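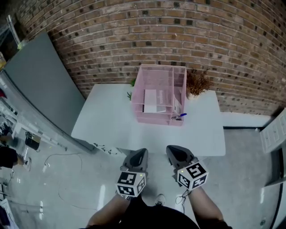 The pink desk organiser on the white table, with the blue-capped pen in it.

Hello all, and sorry this is landing in your inbox a bit later in December than I promised. It's been a busy quarter for the repair library and I kept wanting to get one more thing in.

The big news is that we're lending properly now. When I wrote last time the Ostex shelves were still flat-packed in the corridor and I was handing out drills from the boot of my car. They're up, they're labelled, and since then we've made 124 loans. Sanders and the carpet cleaner are miles ahead of everything else (the carpet cleaner has a waiting list, bless it). The tile cutter has gone out exactly once, so I may have been a touch optimistic there.

Repair evenings have settled into a nice rhythm too. We ran two a month through the autumn in the hall on Shokri Street and the last one had 30 people through the door, mostly with lamps and toasters, plus a very handsome old radio that we couldn't get going. I've written to a man's shop in the next town about a valve for it but haven't heard back.

Now the money. The tools budget is pretty much spent, as planned. We're under on publicity because the posters were printed for free, and over on electrical testing – the tester we hired from Toser went up in price halfway through. I'd like to move the leftover publicity money across to cover it, if you're happy with that. It doesn't change the total. The revised sheet is attached, and the second tab is the one to look at.

What hasn't gone well is the booking system. Urnus looked lovely in the demo, but people can't renew a loan on their phones, so they ring me instead, usually at teatime. 18 items came back late and I'd put most of those down to the reminders going into junk mail. I've gone back to sending texts by hand for now and I'm looking at something simpler for spring.

Next quarter I want to get the sewing machines serviced and start a Saturday-style daytime session for people who can't do evenings. I also need to sort the damp in the back cupboard before anything else with a motor goes in there!

Do let me know about the budget move when you get a minute, as the Toser invoice is due at the end of January.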